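Projects > Workshop builds > Interviews
Last updated: January

Teaching an arm to pick up a mug
By Jae-in Pyo

Yoo had the laptop open before I'd even found a chair. The build is called Plendotari, it has taken over one end of the shared workshop at Stistau, and most of it so far lives in simulation, which Yoo will happily defend for as long as you let them.

"I can drop a mug 1148 times in there and never sweep the floor," Yoo told me. "That's my real number, by the way. I keep a tally!"

The plan is an arm on a workbench that can tidy up a table: mugs, books, whatever is lying there. Veva, who shares the bench, writes the part that decides where the fingers should go, and Yoo builds the virtual tables. The two of them argue constantly about mugs (handle or rim?) and I could have listened all afternoon.

"Veva wanted the handle," Yoo said. "I said go for the rim, it's a big circle, you can come at it from anywhere. Then you tip the mug on its side and my lovely theory gets a lot harder."

So they test both. They set up the table with a tray or a few books to get in the way, run it, and look through the wrist view and the room view afterward. Yoo loves the wrist view. "You lose the whole table and all you've got is two little fingers and whatever's right in front of them. It makes you much more patient with the arm."
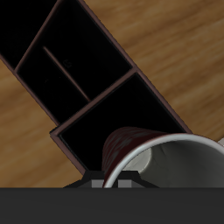
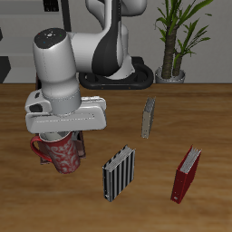 The mug on its side by the tray is the wrist view, and the wider one has the red mug in the air over the table.

What comes next

A real arm, as soon as they can clear enough bench for it. Yoo has already measured the spot twice and picked out which mugs can be sacrificed. Veva is rewriting the grip code again, with a slower approach for the last little stretch.

"I expect the first week to be terrible," Yoo said, looking delighted. "Real mugs are slippery, and the bench wobbles. I can't wait."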